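Unit 4 Handout: Planning and Paying for a Robot Cell
Trerkport Technical Program, Automation Planning

Read this before the budgeting lab. Bring a calculator and your copy of the Ogura worksheet.

Last unit we talked about reach, payload and cycle time, and you picked an arm for the Skadeo bin job. Good work on those, there were some really clever picks! Now comes my favorite part of the course, because this is where a robot on a spec sheet turns into a cell that somebody can build, run and fix. It all starts with one question: what else has to be on the purchase order?

4.1 The arm is one line

Most first drafts look like this: robot, controller, gripper, done. Then the drawing gets started and the list begins to grow. You need a base or a stand. You need something to hold the parts, and something to hold the thing that holds the parts. You need cables, hoses, fittings, ties, spare ties, a place to run all of it, and floor space for the person who comes in to work on it.

I love this stage, because small cheap items decide so much. A clamp costs next to nothing, and a bin that shifts on the table can eat a whole afternoon of re-teaching points. Put the clamp on the list!
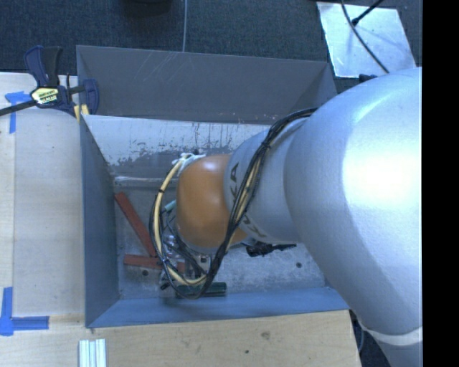
Fig. 4.1. KUKA arm over a metal bin. Note the cable and hose loop at the joint and the bar clamp at the corner of the bin.

Look at how much is going on outside the arm itself. For the lab, go through the figure and write down every item you would have to buy, make or borrow. Tape counts. So does the table.

4.2 Dress pack (cables and hoses on the arm)

The dress pack is the bundle that travels with the arm out to the tool. Students forget it more than any other item, and it's the one I would fight for in a budget meeting. Ask these when you get a quote:

Is the dress pack included, or priced apart?
How much slack does it need at full wrist rotation?
Can we swap one line without taking off the whole bundle?
What is the lead time on a replacement?

In our Claltton exercise the dress pack allowance is $653 and the tooling allowance is $3000. Keep them on separate lines. If you fold them together, the gripper will swallow all of it and you'll be zip-tying leftovers in July.

4.3 Bins and fixtures

Bins take a beating. Coatings rub off, floors get scuffed, and if you plan to use a vision system, a worn shiny patch can look quite different to it than fresh paint does. So budget for replacements, and test with a worn bin as well as a new one. A used bin from the floor is a wonderful test piece and usually free.

Measure the inside of the bin as well as the rim. Sloped walls take away tool clearance near the bottom, right where the last parts like to sit.

4.4 Hours

The worksheet gives you 60 hours of integration time and 16 hours of operator training. Both are planning numbers for this class. Split the integration hours between mounting, wiring, programming and testing, and show your split. I won't mark any split wrong if you can defend it, but please leave real time for testing. A zero there will come back with a question mark in red pen.

4.5 For the lab

Fill in the Ogura worksheet, one item per line, with a source for each price.
Mark each item B (buy), M (make) or H (have already).
Circle the two items with the longest lead time and put their order dates on your schedule.
Add one paragraph on what you would cut first if the Skadeo budget shrank, and what you would never cut.

Worksheets are due at the start of lab. Bring a pencil, prices will change while we talk.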